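Dalport Keeps Its Little Airplane, For Now

2/26/19
By Marites Tolentino

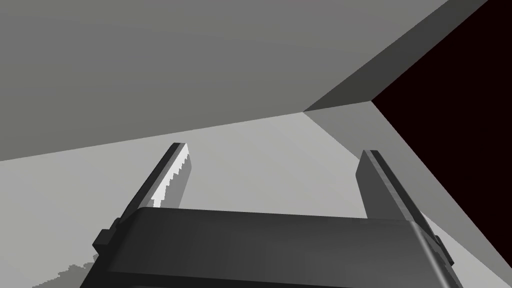

Will the morning flight to Magsi survive the summer schedule?

It will, with the same airplane and the same departure time, at least through September. After that the contract comes up for renewal and everyone gets to be nervous again.

For readers who have moved here since the last scare, the Magsi run is flown by Prorura, a commuter airline with 4 airplanes and one telephone number. The flight leaves Dalport before the coffee stand opens and comes back after it closes, a piece of timing the coffee stand has complained about in writing. In between it carries people to dentists, court dates and grandchildren, along with mail, auto parts and, in spring, boxes of chicks that can be heard from every row.

The trouble this winter was Wusitz. Prorura uses the same turboprop for both towns, and Wusitz has been asking for a second daily trip, on the reasonable grounds that its road washes out and ours only floods. Two trips to Wusitz would have pushed Magsi to the afternoon, when the crosswind at their end comes over the ridge and makes the last mile educational. Pilots who have flown it describe it as "sporty." Passengers use other words.

What settled it was the runway. Wusitz has 2067 feet of gravel, which a light commuter twin can handle on a cold morning with a sensible load. On a hot afternoon the air gets thin, the engines make less power and the wings make less lift, so the crew has to leave something behind. Usually that means bags, then freight, then whoever booked last. Prorura ran the numbers for a July afternoon departure with full fuel and came out with seven paying passengers, provided none of them had been shopping. A second trip on those terms would have lost money every day it flew, and even Wusitz agreed that was a lot of trouble to go to.

So Wusitz gets a bigger cargo allowance on its existing flight, Magsi keeps its morning, and Dalport keeps the privilege of being where the airplane sleeps.

A few things do change. Bags will be weighed at the counter again, and so will you, if you're going to Wusitz. The scale faces the agent, and she has promised to keep a straight face. Please give your actual weight if you're asked for it over the phone. Last year the airline's totals suggested a community of jockeys, and the airplane, which can't read, went on climbing as if we were all somewhat larger.

Check-in closes earlier than it used to. The old custom of calling from the car to say you were passing the grain elevator will no longer hold the door. Skis and fishing rods travel if there's room, and you'll find out if there's room when the door shuts.

The fare to Magsi stays where it is. The fare to Wusitz goes up slightly, and the sandwich, discontinued in the fall, remains discontinued. I asked. The gentleman at Prorura seemed surprised anyone had liked it.

The new timetable is Flight 626 outbound, same as always, and it's taped to the terminal door over the old one. Lift the corner if you want to compare.

Shares: 7
Comments: 4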